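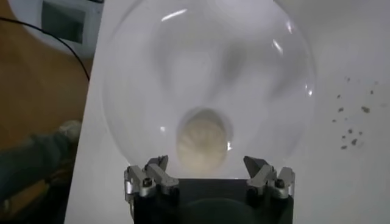 The clear bowl and the gripper at the white table, with crumbs off to the right.

Hi, I'm Raquel Valente, and I run Drirna. We do packing and portioning for small bakeries and snack makers, and for most of our life we did every bit of it by hand. I started out on the line myself (my wrists still remember!) and there are 29 of us now.

The arm came in February. We call it Ilton, after the street our first shop was on, and its whole job is handling bowls and picking up the light, crumbly stuff that people get sick of picking up. Clear bowls are the hard ones. They shine, they bend whatever is behind them, and Ilton spent a lot of its first weeks closing its fingers on air. We have 4 people trained to work with it so far, and they take turns, one shift on the arm and the next one back on the line.

People ask me about jobs before they ask about anything else, so okay: we didn't let anyone go. What changed is what the day looks like. There's less reaching and a lot more watching, and some folks love that and some really don't. One of our longest-serving packers tried it for 3 shifts and asked for her old station back, and she got it. The ones who stayed with it learned to teach the arm a new move, and they get paid more for that, which we wrote into the pay scale before the thing was even unboxed.

It's still slower than a good packer. It also doesn't sweep, so there's a brush at every table, same as always.

Our main floor is in the Jenier building, second door past the loading dock. Falcão is our smaller room across the yard, where we try out new bowls and trays before they go anywhere near an order. If you make something crunchy and want to see how we'd handle it, come by and bring a box. We'll put the coffee on.

Page updated 2021-05-04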